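teaching the robot cups this week. thread because people keep asking what "showing it" even means

short version: no code, no joystick. you hold a gripper in each hand and do the chore yourself, slowly, like you're handing dishes to a toddler. the gripper records what it sees and how your hand moved. later the arm tries to copy you

task is called Mallard, don't ask, Ebenezer Wumbei names them. cups start in a mess, some on their sides, some upside down. pick one up, turn it right way up, put it down. next cup. repeat till your thumbs complain

target for the month is 1,000 good demos. we are at 191. yes I know

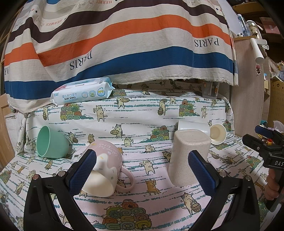 pink mug next, left finger up against the open side. cat tablecloth stays

the pink mug is the worst one. handle on one side, so if you close on it lazy the whole thing rolls and now you're chasing a mug with two padded fingers

what works for me: come in low, one finger at the mouth, other one outside, squeeze, WAIT, then lift. the wait matters. skip it and the copy skips it too and drops everything

speckled square one is easier to grab, flat sides. but it's upside down so you have to turn your wrist way over, and wrists run out of room sooner than you think. start with your hand already twisted the wrong way so you finish comfortable

two hands is a whole other thing. I kept crossing them. Ebenezer watched one of my takes and just said "pick a side". so now left gripper does left cups, right does right, and they only meet if something has to be passed over

things I toss a take for:
bumped a cup I wasn't going for
stopped to think with the gripper hanging in the air
fixed a cup with my actual fingers (did this twice before coffee)

things I keep: small misses where I back off and try agian. used to bin those. Ebenezer pulled them back out of the trash, says the arm needs to see what a recovery looks like. fair

we tried remote control for this first, the Brostura setup, me in a chair driving the arm from across the room. 22 takes in a whole afternoon and a sore neck. you can't feel the cup at all. with the grippers in hand you feel it slip and you fix it without thinking

remote still wins for anything heavy or hot imo. nobody's handing me a full kettle on the end of one of these

someone asked do I change the table. yep, diferent cloth, different junk at the back, cups shuffled. otherwise it learns one tablecloth really well and panics at the next

also asked: does it work yet. sort of?? Saturday's run it got the plain cups standing and pushed the mug in a slow circle. I've had mornings like that

ok back to it, want to hit more than 200 before I go home. will post the mug if it ever gets the mug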